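Plavemow Workshop: Teaching by Hand, Gallery

Welcome to our gallery page. We are a small group that works on showing tasks to robot arms, and the task we have chosen is taking apart old desktop computers. Each part that comes out whole can be used again or sorted properly, and the movements are difficult enough to be interesting.

A person controls the arm from a second, smaller arm which we call the leader. When the operator closes the hand on the leader, the gripper closes too. Every try is recorded from start to finish, and later we use the good ones for training. Until now we have kept 775 recordings of the drive task, from more than 1,467 tries.

Rostislav Sokol did most of the operating in February. He says that the first 16 tries of a morning are always his worst, and we have stopped arguing with him about it. Afia Asamoah checks the recordings and writes the notes. She is strict about pauses. If the operator waits too long to think, the try is marked and put in a separate folder.

The hard drive is the part we practise most. The carrier must come up straight, or it catches on the rails beside it. From the operator's chair it is hard to judge the angle, so we tell new people to look at the edge of the carrier and not at the label. 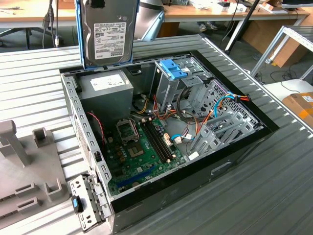

Hard drive in its blue carrier, held upright above the open tower. The light-grey rails in the drive cage are on the right.

After the drive we go on to the cables. This is slower work. A flat ribbon can be pulled from one side and then the other, but a thin twisted wire bends away from the fingers and the operator has to follow it. Afia would like to have 700 good recordings of cable work before we change anything in the setup. We are far from this number.

A few notes for those who will come to operate:

Please do the whole task in one movement if you can, also when it is not beautiful. A small correction is fine and even useful to us.

Let go of the part only when it rests on something. Dropped parts are noted as dropped, even if nothing is broken.

Sit so that your elbow is free. The leader arm is light, but after an hour you will feel your shoulder.

The towers come to us from Prunwood, a repair shop in our street, who keep the old ones for us in their back room. If you have a computer with tool-less latches and you do not need it any more, please leave it with them and write Plavemow on the case.

Next gallery: memory modules, with Afia at the leader arm.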